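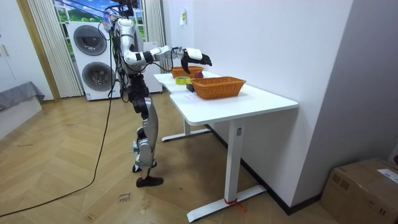
A white desk and wicker on a herringbone floor.

Do you need a standing desk? Probably less than you've been told

By Nilmini Sikder

Every November the office furniture flyers come round, and every November somebody on our street buys a desk that goes up and down. I've now read the Nulteo brochure twice. It says a sit-stand desk will fix your back, lift your mood and help you get more done before lunch. It doesn't say how much more, or who checked.

The Nulteo costs $1655. The version with the memory buttons is $1710, so you'd be paying an extra $55 to avoid holding down a switch for a few seconds. The Irano is $1231 and looks much the same to me, apart from the colour of the legs. I asked the shop in Dalitbridge what the difference was and was told the dearer one had "a more premium lift". I asked what that meant and was offered a coffee.

I don't doubt that sitting all day is bad for you. My own back would agree. What I do doubt is that standing in one spot all day is much better, and I haven't met many people who keep it up. Of the neighbours I've spoken to who own one, most used the motor a lot in the first month and then left the desk at sitting height, where it has stayed ever since. One has a printer parked on hers and can't raise it without unplugging everything.

Then there's the "home office assessment" now sold by Majumder, which comes free if you spend enough on furniture. I sat through one. The assessor measured my elbow height, frowned at my kitchen chair and recommended a chair he happened to have in the van. Maybe it is a good chair. I'd like to hear that from someone who isn't selling it.

If you're set on trying it, put a sturdy box on the desk you've got and work standing for a fortnight. Check the screen is at eye level and wear proper shoes. If you're still doing it at the end, go and look at the flyers, and ask about the warranty on the motor, which in the Nulteo's case is shorter than the one on the frame.

Letters on this are welcome, including from anyone who loves theirs.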